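Clalgate head camera, 2 months in

Posted 1 November 2023 by Constanza Quiroga

Quick one, been meaning to write this up. Bought the Clalgate to record hand demos for our arm, replacing the old Vakulenko unit. Paid $158 for the mount kit on top of the camera. Steep for a strap and a bracket.

Good stuff first. Light. Battery lasts a full session if you turn the preview off. Colour is heaps better than the Vakulenko, which made everything grey. Setup took 18 minutes, mostly the app. Files go straight into Lisex with no converting, and that alone sold me.

Not so good: the strap slips. Tilt hinge is stiff and theres no marking on it, so you never get the same angle twice. Manual is useless.

Small-parts work is where I was fussy. Paper rolls into a receipt printer, lid open, both hands in close.

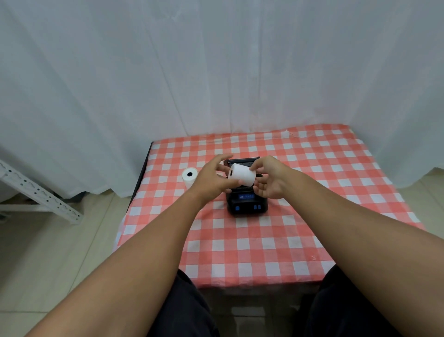 The Vakulenko hunted for focus all the time on jobs like that. With the Clalgate I lock focus before starting and leave it alone. Tried the Setadus too, on loan. Sharper, but it got hot on the forehead and I gave it back after 3 sessions.

Would buy again, wouldnt buy the mount kit. Four stars if they fix teh hinge.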